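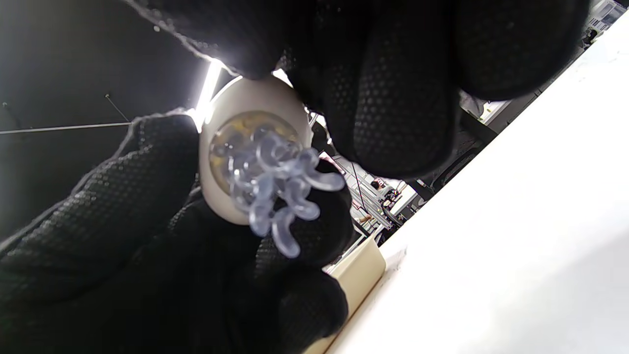
Rohani Wuisan asked, on reading the November entry, whether the rope on the Rastent post is failing in wear at all, or whether the cats are simply finding the end of the winding and undoing our work from there. The question was put in the margin and is recorded in this entry because it changes how the returned posts should be read.

Workshop notebook, cat furniture, December
Subject: rope retention on the Rastent scratching post, second round

Background for those who missed the first round. The Rastent post is a cardboard core wound in sisal, glued for the full length and stapled at both ends. Posts placed at the Osard cattery came back with the winding loose over the lower third. The November entry put this down to fibre wear. It was written before any of the returned posts had been unwound, and the conclusion should not have been entered as firmly as it was.

Examination of returned posts

The returned posts were unwound at the bench this morning, starting from the top staple. The upper winding came away with effort and brought paper with it, as it should. The lower winding came away in the hand. The sisal in that region was furred on the outer face but sound through its thickness. The inner face was clean, with a skin of adhesive left on the core and no fibre embedded in it.

Clean rope and a glossy skin on the core indicate that the adhesive had closed before the rope was laid on it. Our practice is to brush the whole core and wind from the top down, so the bottom third is always the last to be covered. The open time on the adhesive tin assumes a cooler room than ours.

On Rohani's question: the bottom staple was still in place on every post except one, and on that one it had been drawn out together with a tuft of fibre. The cats are therefore not generally starting from the end. They are raking the middle of the loose section, lifting a turn, and working it down. The exception may be a case of what Rohani describes. It has been set aside with its staple in a labelled bag on the shelf above the drill press.

Rig trials

Two rope stocks were compared: our usual sisal and the Grønli cord, which has a tighter lay and costs more. Each was wound on new core in two ways, full brush and short brush. In the short brush method the adhesive is applied to a hand's width of core at a time and wound before moving on.

The rake head was set to the claw spacing used in the spring trials, with the spring tension unchanged. Each sample was run for 2000 strokes or until a turn lifted far enough to pass a pencil beneath it.

Usual sisal, full brush: a turn lifted before the end of the run, low on the post. Same appearance as the cattery returns.
Usual sisal, short brush: completed 2000. Heavy furring, no lift.
Grønli cord, full brush: lifted at the lower end, later in the run than the usual sisal.
Grønli cord, short brush: left running over lunch with the cut-off disengaged, and stopped at 2129. No lift. Little furring.

The overrun is my error. The counter should be checked by whoever leaves the room last, and the cut-off is to be left engaged in future regardless of who is expected back. The sample is still valid for lift but should not be compared with the others for furring.

The Grønli cord raises a separate difficulty. It sheds very little, and the cats at Osard have in the past shown a preference for posts that give under the claw and look used. A post that remains neat for a year and is ignored in favour of the sofa has not served its owner. No rig we possess can measure this. I have asked for one post in each stock to be placed side by side in the large pen, with the positions swapped halfway through, and for staff to note only which is used and by which animal.

Adhesive

The Pamano adhesive remains the only one cleared for use on items a cat may chew, and no substitution is proposed. Any member of the workshop tempted by the faster contact cement on the lower shelf is asked to read the warning on it. It is to be used for jigs only.

The opened tin of Pamano had thickened at the rim and a crust had been stirred back in. That tin has been discarded. It was in use when some of the cattery posts were made, but the build cards do not say which, so its part in the matter cannot be established. From this entry on, the build card is to carry the date the tin was opened.

Base plates

Not part of the present subject, but noted while the posts were apart. The 50 mm screws through the base plate had bitten well on all returns. One plate had a slight rock, traced to a felt pad missing from a corner. A post that rocks will be abandoned by a timid cat after a single fright, and we have had that complaint before. Pads to be stitched or tacked as well as stuck. The adhesive backing does not hold on mopped floors.

Changes to the build sheet

Short brush winding is adopted for all posts with immediate effect. Winding to start at the bottom, where the wear is greatest.
Two staples at the lower end, set across the lay and driven below the surface. Each is to be checked with a fingertip for a proud leg.
Every post to stand seven days before it leaves the building. The previous sheet said overnight, and this was not always observed.
Rope stock to stay as it is until the Osard notes come back.

Outstanding

The rake head has a burr on the outermost tine and is cutting fibre on that side. Dress it or replace it before the next run. The furring results from this round should be read with that in mind.

Rohani to wind a post with the lower end left unstapled and run it on the rig, so that the set-aside return can be compared with a known case.

The offcuts of Grønli cord are in the blue crate and are wanted for the hanging toys. Please do not use them to tie up the bin bags.

Bench cleared and rig isolated at 4:40 pm.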